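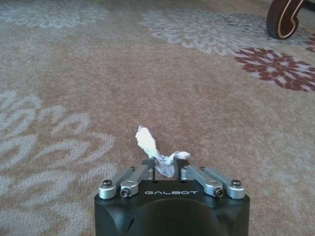
Gebhard Pfister runs floor services at Hämmerli, where lounge pickup moved to the Rimer system in May. "Paper is the slow item," he says. Crumpled tissue, held loosely between two fingers over a flowered carpet, offers no fixed shape to grip. The attendants still vacuum.

Search this site Go

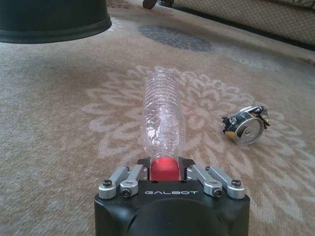 Vol. 12, p. 368

Bottles are easier. "Take it by the cap and the rest follows," says shift lead Brigitta Mösli. A crushed can is a separate pick. Her crew bends less and now checks logs of up to 300 picks. "I wanted training before the rollout. We got it after."

Last updated 2020-04-10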